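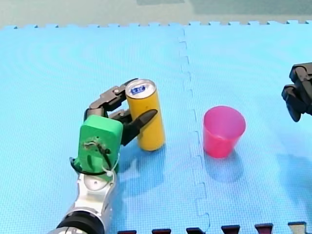
Left arm with the green hand at the yellow can; pink cup on the mat, right arm at the side.

Progress report, February – Caldeira cell
To: Fernanda Abreu, Enton
From: Pylyp Panasiuk
Thu 6 March

In February the work was mostly on the left hand and its cables. The hand was out of service for three working days in the second week. The reason was a cable of the upper finger, which had rubbed through at the inside of the wrist. Joaquim Mota replaced it and changed the path of the cables, so they now go down the front of the green housing and around its lower edge. They are held with a cable tie. This is a temporary solution – we would like to have a proper clip, and Henrique Torres has drawn one.

After the repair we did the calibration again for both arms. The left hand then made 31 grasps of the can, and 24 were accepted by our own rule (lift, hold, put down standing). In most of the failed ones the lower finger touched too late. We have corrected the offset of this finger but did not repeat the full test yet.

The right gripper had no repair in this period. Its screws were checked and one was tightened.

The foam mat stays for the moment. At the joint between two tiles the height is not always equal, and for this reason the cup should be placed completely on one tile. I have added this to the set-up sheet.

Open points: two spare finger cables are ordered from Zevum and not delivered. The invoice for the first ones, number 1882, is still waiting for your signature.

Plan for the next period: mount the clip, repeat the grasp test with can and cup, and train Belmiro Pacheco in the cable change.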